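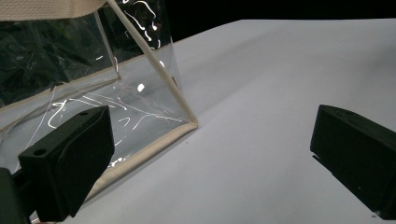
Ab welchem Alter gebt ihr den Kindern in der Klasse eigentlich ein Hausaufgabenheft, das sie selbst führen?

Bei uns schreiben die Kinder ab Mitte der zweiten Klasse selbst, vorher klebe ich kleine Wochenzettel ein.

Encarnacion_B
Danke für die schnelle Antwort! Ich übernehme nach den Herbstferien im Oktober eine zweite Klasse und überlege hin und her. Meine Vorgängerin hat alles über Zettel geregelt, die Eltern sind das so gewohnt und finden es prima, aber ich hätte schon gern, dass die Kinder selbst den Überblick bekommen - wenigstens ein bisschen.

Jin-sol
Ich würde ehrlich gesagt früher anfangen. Meine malen schon in der ersten Klasse Symbole ins Heft, ein Buch für Lesen, ein Plus für Rechnen, und das klappt bei den meisten wunderbar. Man braucht am Ende der Stunde halt 7 Minuten Ruhe, und wer die nicht einplant, hat abends die Mütter am Telefon.

Erasto S.
Da muss ich freundlich widersprechen, Jin-sol. Symbole hatte ich auch, und die Hälfte der Eltern wusste zu Hause nicht, welche Seite gemeint war. Seitdem steht bei mir bis Ostern alles an der Tafel und ich gehe beim Abschreiben durch die Reihen. Mühsam, ja, aber die Kinder sind stolz wie Oskar, wenn sie ihr Häkchen bekommen.

Jin-sol
Die Seite klebe ich natürlich im Buch mit einem Fähnchen ab! Das hätte ich dazuschreiben sollen.

Chang-ho Y.
Wie macht ihr das denn mit denen, die sehr langsam schreiben? Ich habe 17 Kinder, drei davon sitzen noch beim Datum, wenn die anderen schon die Jacke anhaben.

Erasto S.
Die fangen bei mir vor der Pause an, dann ist der Druck raus. Und abkürzen ist erlaubt, "M S. 60" reicht völlig.

Encarnacion_B
Ihr Lieben, das hilft mir sehr. Ich probiere es erst mal mit Tafel und Abkürzungen und melde mich, wenn die ersten Wochen rum sind. Die Fähnchen klaue ich mir trotzdem, Jin-sol :)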